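Keeping the Coffee Cell Running

28 November 2018

Ea Lykkegaard starts at the table. Before she turns on the arm, before she looks at last night's log, she wipes the tabletop, lets it dry and puts the props back on their marks.

"People expect me to begin with the motors," she says. "I get to the motors. But most of the faults I've had in this cell started on the table."

Lykkegaard is the technician for the spoon cell at Stirkdale, a small automation shop that builds test stations for kitchen and café equipment. The cell has one arm, one gripper and one job: pick up a spoon, carry it to a mug, stir, and put the spoon back. It has been on the floor for 9 months. She took it over from Kirsten Ravn, who built it and now runs the shop's new installations.

The arm is a Leblanc, bought used. The control software is Verside, which the shop uses on everything. The gripper is their own design, and everyone calls it the Gurka.

The daily setup takes her 10 minutes if nothing is wrong. She wipes down, sets the blocks, lays the spoon, fills the mug, then runs the arm through its reference positions with the gripper open. Only after that does she let it close on anything.

The blocks are the part visitors ask about. A spoon lying flat on a table is hard to get fingers under, so Ravn raised it. Her first version was a machined aluminum cradle that held the handle in a groove.

"It worked fine until the spoon went back a little crooked," Ravn says. "Then the handle sat on the edge of the groove, and the next pick was bad, and the one after that was worse. With two pieces of wood there's no groove to miss. The spoon can come back a few degrees off and the gripper still has room."

Lykkegaard keeps spare blocks in a drawer under the controller. Wood picks up moisture, and she checks the height of each pair with calipers before it goes into use. A pair that differs by more than 2 millimeters from the drawing goes in the scrap bin.
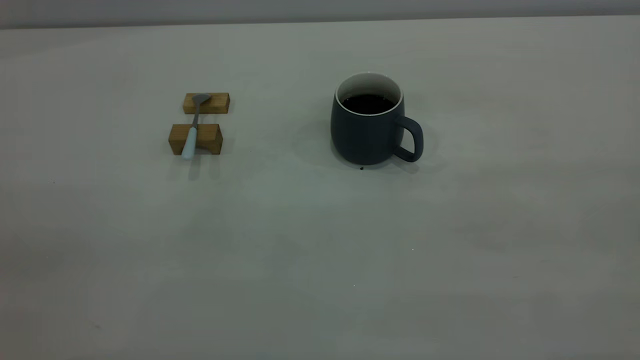
"I use real coffee, too," she says. "We tried water with coloring. It was cleaner, but it didn't leave the same film on the spoon, and the film is what gets into the gripper pads. If I'm going to find out how long a set of pads lasts, I want them getting dirty the way they would at a customer's."

The pads are the main wear part. They are soft silicone, glued to the fingers, and coffee dries on them in a thin brown layer that makes them slick. She cleans them with warm water and dish soap at the end of each shift. Alcohol is faster, but she found it hardened the surface after a few weeks.

She replaces a set after 112 hours of running. The number came from her own notebook. She wrote down the hours each time the spoon turned in the grip during a stir, and took the lowest figure as the limit.

"It's a cautious number," she says. "Some sets would go longer. I'd still change them."

Changing the pads means redoing the closing position, and this is where she sees new people go wrong. Fresh pads are thicker than worn ones. If the old value stays in Verside, the fingers squeeze harder than they should, and the motor runs warm all day without raising a fault. She closes the gripper on a gauge pin, reads the position, types it in and saves it under the date. Then she does it again to see that she gets the same value.

The worst repair so far was a cable. In the spring the arm began to drop spoons, only on the return move and only some of the time. Lykkegaard changed the pads, then the finger screws, then the gripper board. Ravn came over on the third day and asked her to run the return move at a crawl while she held the wrist cable in her hand.

"I could feel it pull tight," Ravn says. "The clamp had slipped down the arm, so there wasn't enough slack when the wrist rolled over. A wire inside had broken and was making contact most of the time."

They replaced the cable, moved the clamp and painted a line across it and the arm housing, so a slip would show. Checking the line is now on the morning list, right after the table.

The next planned work is in December, when the arm comes off its base for a grease change at the second joint. Ravn will help lift it. Lykkegaard has asked for two days — one for the joint and one to measure every position again.

"She thinks she'll finish in one," Ravn says.

"I might," Lykkegaard says. "But I want the second day on the calendar."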